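Samedi 18 février 2023

Journée linge, donc. Je m'étais promis une balade jusqu'à Grastville et le marché, mais il a plu dès le réveil et le panier débordait (il débordait déjà en janvier, soyons francs). Deux machines à la suite, une de couleurs à 40, une avec les chaussettes et les lainages, et me voilà à chercher de la place dans un appartement où tout sèche mal.

Le grand étendoir est plein de draps. J'ai donc ressorti les pinces en métal de chez Jindel, celles que j'avais payées 12 euros en me disant que c'était une folie. Eh bien non, elles sont formidables ! Les petits embouts clairs tiennent le tissu sans laisser de marque, même sur l'éponge épaisse. J'ai commencé par les rouille, mes préférées, et puis je suis passée aux chaussettes grises, les longues à côtes que je mets pour traîner le dimanche. 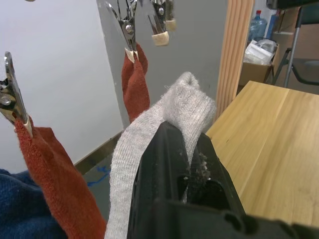
Le coin des pinces : l'éponge rouille, la chaussette grise, et encore une pince de libre.

Elles peluchent, ces chaussettes, c'est une catastrophe. Il faudrait les laver à l'envers, je le sais, je le lis partout, et chaque fois je les jette dans le tambour comme elles viennent. J'ai passé un bon moment à enlever des bouloches devant la radio, avec le petit peigne Stadine, et j'ai laissé tomber à la deuxième chaussette. Elles sont chaudes, elles iront bien jusqu'au printemps.

Les serviettes rouille m'inquiètent davantage. Un bord commence à s'effilocher, il va falloir y faire un ourlet avant que ça ne gagne le reste. Le fil assorti, je l'ai vu à la mercerie, mais fermée le samedi après-midi, évidemment. J'irai mardi.

Mangé une soupe debout dans la cuisine, essoré à 900 tours la dernière lessive, ouvert la fenêtre malgré le froid. Ça sent bon la lessive jusque dans l'entrée. Demain il faudra plier les draps, et je déteste plier les draps seule.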